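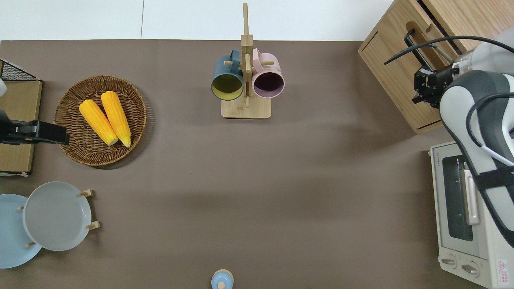 Ruan Mnguni has a rule for open days, which is that he doesn't speak while the arms are moving. "People think I'm being mysterious," he says. "I'm holding my breath."

We meet in April at the Lenix workshop, up two flights of stairs and past a goods lift bearing a sign that asks you not to trust it. Lenix builds the software that tells robot arms how to behave in a kitchen. Twice a year it lets the public in to watch, and this spring 181 people put their names down for a room that holds 13 at a time. The remainder queue on the stairs, where there is squash.

What they have come to see is a table set out with kitchen things: corn in a wicker tray, mugs on a mug tree, plates in a rack, a toaster oven, a small cabinet with a drawer. An arm works from either side. Visitors tend to arrive expecting a roast dinner.

"The first question is always whether it can cook," says Mnguni. "The second is whether it can do stairs. It's bolted down. I don't know how to answer that one kindly."

He has been running the demonstrations for three years, having lost an argument with Hatem Ouazzani, who writes most of the code and prefers to stand at the back with his coat on. Ouazzani can be drawn out on one subject, and that is drawers.

"A drawer is a horrible object," he says. "You pull it slightly crooked and it jams. You pull harder and the whole cabinet comes with it. My mother does this forty times a day and has never once thought about it. I've thought about it since I was twenty-six."

How good are the arms at drawers, then? Ouazzani says that in the last round of trials, 1,000 attempts spread over a winter, they managed 95 per cent. I say that sounds impressive. He looks at me with some pity. "Would you keep a kitchen where one time in twenty the drawer doesn't open?" I tell him I've rented several.

Mugs are Mnguni's own worry. A mug on a peg has to be lifted before it can be pulled, and the handle is generally pointing somewhere unhelpful. He used to practise with his grandmother's china, a decision he describes as "educational".

The cabinet is on its third drawer runner. The furniture firm Kalteck supplied the first two, and has asked, politely, what is being done to them.

Does he have any of this at home? Mnguni laughs for rather a long time. "I've got a kettle. It has one button and I've descaled it once."

A child in the front row of the two o'clock group wants to know if the robots get bored. Ouazzani, from the back, gives this more thought than anything I've asked him all afternoon. "No," he says. "But they do it so slowly that I get bored for them."

The next group is already coming up the stairs. Mnguni straightens his lanyard, asks everyone to stay behind the yellow tape, and stops talking.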